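Korneo bench arm, set-up guide
Section 4: Safe working and bench rules
Revised 6 May 2021. Replaces the April sheet, please bin that one.

Read before first power-up. Applies to every bench at the Mosen and Thân sites. Where a local rule is stricter, follow the local rule.

4.1 Before power goes on

1. Check the stop button. Press, twist, release. Should click both ways. If it sticks, stop here and tag the arm out.
2. Mains lead routed behind the bench, never across the front edge.
3. Base bolts tight. All of them, by hand and then with the key.
4. Reach line marked on the floor in tape. If the tape has lifted, re-tape before starting.
5. Loose sleeves, lanyards, rings, long hair. Sort it now.
6. Second person on site knows you are running. On site means in earshot.

Note: a stop button in a drawer is not a stop button. Fixed to the bench, on your stronger side, reachable sitting and standing.

CAUTION: the arm moves a short way on start-up to find its home position. Hands off the bench until the light goes steady.

4.2 Speed limits

Set-up mode is the only mode allowed with a person inside the tape. Check the mode on the screen, then check it again on the pendant. They have been known to disagree, in which case power down and start over.

1. Select SET-UP from the main menu.
2. Hold the grip switch halfway. Letting go stops the arm, so does squeezing hard.
3. Jog one joint, watch it, then the next.
4. Fast moves only from outside the tape with the key turned to RUN.

Do not tape, tie or wedge the grip switch. Instant removal from the user list, no discussion.

4.3 Fitting the fingers

Power off. Key out and in your pocket.

1. Slide the left finger in untill it seats. Then the right.
2. Tighten the screws evenly, a bit each side.
3. Close the gripper by hand and look down the gap. Fingers should meet along the inner edge without twisting.
4. Flex each rib lightly with a thumb. White stress lines or a split means a new pair. Always replace as a pair.
5. Log the change on the bench card.

Note: no glue, no tape on the finger faces, no home-made tips. Ask for the Kosport pads if parts are slipping.

CAUTION: soft fingers still pinch. The fingers give, the motor behind them does not.

4.4 Laying out the bench 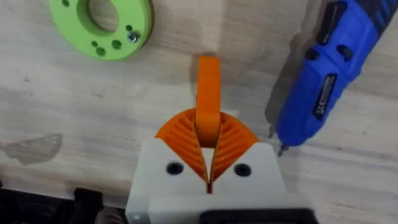

Layout comes before teaching any positions. Every item on the bench falls under one of two headings, workpiece or tool, and each gets its own side. Parts to be handled go where the camera can find them, flat and not overlapping, like the green ring lying clear on the bare wood. Hand tools count as obstacles even when you are about to pick them up. A cordless screwdriver with a bit fitted gets treated as a sharp, and the tip should point away from where your hand goes in. Mark its resting place and put it back there each time, otherwise the path you taught is no longer the path you checked.

1. Clear the bench completely. Cups, phones, paperwork, off.
2. Wipe down. Dust and swarf upset the camera.
3. Parts out first, tools second.
4. Walk the arm through the whole path in set-up mode with everything in place.
5. Anything moved afterwards, even slightly: walk the path again.
6. Loose screws live in a dish, not on the bench top.

Note: matching colours cause trouble. Orange part held in orange fingers is hard for the camera to separate. If detection drops out, change the part colour or the lamp angle before touching any thresholds.

4.5 Handing over parts

Hand-to-gripper loading is allowed in set-up mode only.

1. Arm stopped and light steady.
2. Hold the part by the far end. Fingers never between the gripper fingers.
3. Close at lowest force.
4. Tug test, gentle, straight up. If it slides, open and reseat.
5. Hands out, step back over the tape, then call "clear" out loud.

Do not load anything with a live battery, a blade, or liquid inside. Glass needs a written okay from the site lead.

CAUTION: if a part drops mid-move, leave it. Stop the arm first, then fetch. Most of the bruised knuckles in the log come from someone grabbing.

4.6 Stops and faults

Fault 17: joint over limit. Press stop, switch to set-up, jog back slowly the way it came. Do not push the arm by hand with the power on.

Fault 541: gripper not responding. Power off, check the cable at the wrist, power on. Same fault twice running, tag it out and report.

Any other code: write it down befor clearing it. Clearing wipes the screen.

After any emergency stop:
1. Leave the button in.
2. Look for the cause. Find it, fix it.
3. Check nobody is inside the tape.
4. Release the button, home the arm, walk the path in set-up mode.
5. Entry in the log, same shift, with initials.

4.7 Routine checks

Every shift: stop button, tape line, finger ribs, bench layout against the card.
Every week: base bolts, wrist cable, finger screws.
Every 1000 cycles: swap the fingers whatever they look like. Counter is under SERVICE, page 2. Reset it after the swap and not before.

Old fingers go in the scrap tub with a cut through them so they don't find their way back onto an arm.

4.8 End of shift

1. Arm to park position.
2. Gripper empty and open.
3. Tools off the bench, bits out, batteries on charge away from the arm.
4. Key back to the cabinet, signed in.
5. Power off at the wall.

Bench card stays with the bench. Lost cards: print a new one from the shared folder, copy the last entries across from the log.

Section 5 covers camera calibration.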